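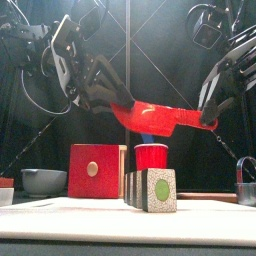 Red plastic toy knife, white tabletop.

The Lorndale Toy Library has revised its lending rules for play food and toy kitchen sets. The new rules take effect on 10/15/18. This thread sets out the main points for member families, child care providers and classroom borrowers.

Play kitchen sets are now lent as complete sets only. Single pieces will no longer be checked out at the desk. Members who have a single piece at home under the old rules may keep it until its current due date.

The loan period for all kitchen sets is four weeks. A set may be renewed two times, provided that no other member has placed a hold on it. Renewals may be made at the desk or by phone during open hours.

Classroom borrowers may reserve a set ahead of the school year. Requests for the fall term are accepted from the first open day in June and are filled in the order received. A request is not final until the borrower has been sent a written notice.

On cleaning: each set must be washed by the borrower before it is returned. Hard plastic pieces may be washed by hand in warm water with ordinary dish soap, then rinsed and left to air dry. Please do not use bleach, and please do not place any piece in a dishwasher.

Cloth pieces, such as aprons and oven mitts, travel in a separate drawstring bag and should come back in that bag. The washing instructions are printed on the tag. Felt food is to be wiped with a damp cloth only.

Sets returned unwashed will be accepted, but a cleaning fee of $2 will be added to the member's account. The fee does not apply to families on the reduced membership plan. It does apply to classroom accounts, including those that pay no yearly dues.
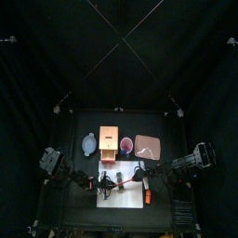 Silvana Trindade asks whether a family that loses one small piece will have to pay for the whole set under the complete-set rule.

It will not. A lost or broken piece is charged at the cost of that piece, as before. The inventory card inside the lid lists each piece and its replacement cost. If the same piece can be bought by the member in like condition, the desk may accept it in place of payment -- please ask first.

Members are asked to check the set against the inventory card at pickup, before leaving the building. Please allow 15 minutes for this at busy times. Any piece found missing at pickup will be noted on the card, and the borrower will not be charged for it.

On age guidance: the colored label on each box shows the youngest age for which the set is lent. Staff at the desk cannot waive this label. Households with children of different ages should choose a set by the age of the youngest child who will be able to reach it.

Small play food, including grapes, peas and berries, has been taken out of all sets labeled for children under three. Borrowers who have one of the older sets at home may notice that their inventory card still lists these pieces. A corrected card will be placed in the box on its return.

On storage and transport: the Varnurska Road branch now has a ramp at its side door, and members picking up the larger sets may find that entrance more convenient. The Jansen Street branch will continue to lend the smaller boxed sets. Large sets may be returned to either location during open hours, but not through the book drop.

Holds placed before the new rules took effect remain valid and keep their place in line. Members with a hold on a single piece will be contacted and offered the full set. Those who do not want the full set may cancel the hold without any effect on their account.

Catalog numbers have not changed. The Skollex catalog may show the old loan period for a short time while records are updated -- in the event of a conflict, the due date printed on the member's receipt is the one that applies.

Printed copies of the revised rules are available at both branches. Questions about a particular account should be brought to the desk and not posted in reply to this thread, as account details cannot be discussed here.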